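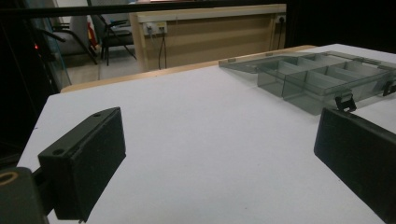 VIMDALE, 01/08/2022 – Uysal, the Vimdale maker of household storage goods, today announced the release of the Edon series of compartment boxes for small items. The series is intended for homes, schools and repair shops where screws, beads, buttons and similar supplies must be kept apart and found quickly. The boxes are made of clear plastic with a grey tint, and a white tabletop remains dimly visible through the walls. Thin transparent dividers separate the rectangular compartments, and the lid tips back to give access to the full row. The tint was selected after a trial in which 106 households in the Vimdale area used sample boxes in three shades.

Participants in the trial were asked to sort the contents of one kitchen or workroom drawer and to keep the box in daily use until the end of the trial period. Of the comments returned, the largest share concerned lids. Households asked for a lid that could stay open while both hands were occupied with sorting. Uysal revised the hinge in March and sent the new version to the same households for a second round.

"Small parts are among the last things a family puts in order," the company said in a statement. "The Edon series was designed for a person who sits down at a table with a mixed drawer and wishes to finish the work in one evening."

The series will be sold through 153 stores and by mail order. Each box is supplied with a sheet of 100 blank labels. Replacement dividers and lids may be ordered separately under the Uda parts program, which also covers earlier Uysal boxes of the same width.

Uysal will hold a public sorting day at its Vimdale showroom later this month. Visitors may bring one drawer or container of mixed items and use the tables free of charge. Places must be reserved in advance through the showroom desk. Retailers seeking order forms or display material should contact the Uysal trade office in Vimdale and quote reference 651.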